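Frequently Asked Questions: Washing, Folding and Mending Your Knits

Welcome, and thank you for stopping by! We answer a lot of the same questions over the counter at our Cluderville shop, and by mail too, so we finally sat down and typed up the ones that come in most often. If yours is missing, please write. We do read everything, though it can take us a few days in February, when everybody's winter woolens seem to need help at once.

Do I have to wash a new knit before I use it?

We would. Yarn picks up dust and a bit of finishing oil on its way to you, and a first wash lets the stitches settle into place. Use cool water and a small amount of plain soap, and wash anything deeply dyed by itself the first couple of times. Blues and reds are the ones that like to share their color with the rest of the load.

Can it go in the washing machine?

Cotton and most cotton blends can, on a gentle cycle, inside a zippered mesh bag. Wool is a different story, unless the label says it has been treated for machine washing. I know hand washing sounds like a chore, but a sink, ten minutes and the radio will do it, and I've come to rather enjoy it.

How should I dry it?

Flat, on a towel, away from the heater. Roll the knit up in a dry towel first and lean on it with your forearms to press the water out – please don't wring it, however tempting that is. Then lay it out, pat the edges straight, and leave it alone until the next day. Turn it over once if you remember.

Why does the hem curl?

This is our most common question by a long way. Plain knitted fabric wants to roll at the edges, and a turned hem can roll along with it, most of all at the corners. It doesn't mean you did anything wrong. Pin the edge flat while it's damp and let it dry that way, and you will usually get several weeks of good behavior out of it. Some people like the little roll, and I'm one of them.
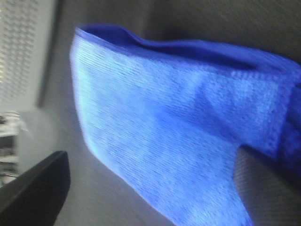 By Lucero Guzmán
Knit care and mending, Halell
Updated Saturday, January 23, 2021

A blue knit with a folded hem like this one is easiest to handle if you start from the hem. The doubled fabric is firmer than the rest, so it gives you a straight line to work from while the body of the cloth does whatever it pleases.

What is the best way to fold a knit?

Lay it face down and smooth it from the middle outward with your open hand. Bring the two sides in, then fold up from the bottom, keeping the hem on the inside where it won't get creased by its neighbors. Two folds are plenty for a hand towel or a small throw. For anything bigger, roll it loosely, which is kinder to the stitches and also fits nicely in a basket.

May I hang it on a hook or a hanger?

For an hour or so, sure. Overnight, I'd rather you didn't. The weight of the fabric pulls on whichever stitches are holding it up, and you end up with a little peak that takes a wash to get rid of. A wide rail is much gentler if shelf space is short.

My knit has gone blotchy in one spot. Is it ruined?

Probably not! Patches of lighter and darker color can come from wear, from looser stitches that catch the light differently, or from soap that wasn't rinsed out. Rinse it well first, dry it flat and look again by a window. If the stitches feel thin between your fingers, that's wear, and it's a good moment to mend, well before there is a hole.

Do you take in mending from out of town?

We do. Knits come to us from Vunmont and Arboleda all winter. Please wash the piece before sending it, tuck a note in with your name and phone number, and tie a bit of contrasting yarn next to the spot that's bothering you. Adom Baidoo looks after small repairs and Eliécer Cusi does the hems and larger holes. Most repairs are back with you in 2 weeks.

Can you match my yarn?

Often, yes. We keep roughly 600 shades in the back room, and 427 of them are cotton. An older piece will have faded a little, so we match to the color it is now and send you a snippet to approve before we begin.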